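Marion Galbraith had the headset on before her coffee was cool enough to drink. Sixty good folds by June, Wammont wanted, and she thought she could beat that with her eyes shut (well, one eye).

"Black one again?" Brian asked.

"Black one again! It's the hardest. You can't tell a fold from a shadow."

She reached, and Kirko reached too, the left hand closing when hers closed.
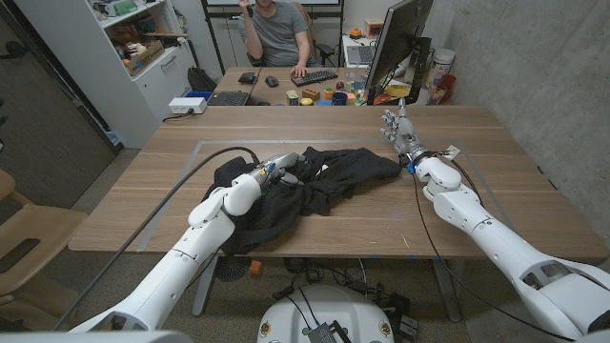

"You dragged it," Brian said. "Do I keep that?"

"Keep it. Mark it as a slip. He should see slips."

She loved this part, the slow pinch, the small wait, her own shoulders turning up in somebody else's. Last night Kirko had tried it alone and stopped before the sleeve, exactly the way she did when she was thinking. She had phoned her sister in Fetthorpe about it!

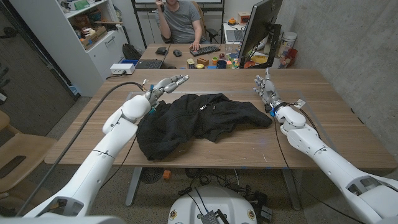

"Take four," Brian said. "Whenever you like."

"Did you see how he paused, though? Last night?"

"I saw. Take four, Marion."

She shook out her wrists and lifted her left hand.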